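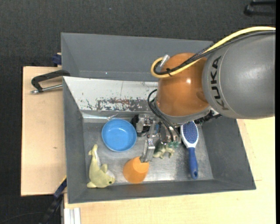 J. BEVAN

Good news for anyone whose kitchen cabinets won't close anymore - the Hitmont dish swap is back for December, and it's running longer than last year! Doors open at 2 in the afternoon at the old Trillamero store on Ilteno Street, and you can bring up to 40 pieces per household.

I'm very happy about this one. Last winter's swap moved 2,886 cups, plates, bowls and pans into new homes, and I'm responsible for more of those than I should admit (my soup mugs all came from there, and so did the good colander). It's free, you don't have to bring something to take something, and you don't need to sign up.

Everyday stuff is what gets picked up first. A blue bowl, an orange cup, that sort of thing - bright, simple pieces that go with whatever you already own. The big gray bin has a metal floor with plenty of scuffs on it, so please set things down gently if they chip easily.

There are a couple of changes from last time. Knives and anything with a cord are out this year, and lids have to come with the pot they belong to. Glass is still fine, but wrap it in newspaper and write "glass" on the outside. Whatever hasn't been claimed by the end of the month goes to the thrift store next to the library.

Parking is behind the building, and the side door is the one without steps. Bring your own bags, because they ran out early last year and I walked home with a gravy boat in each coat pocket.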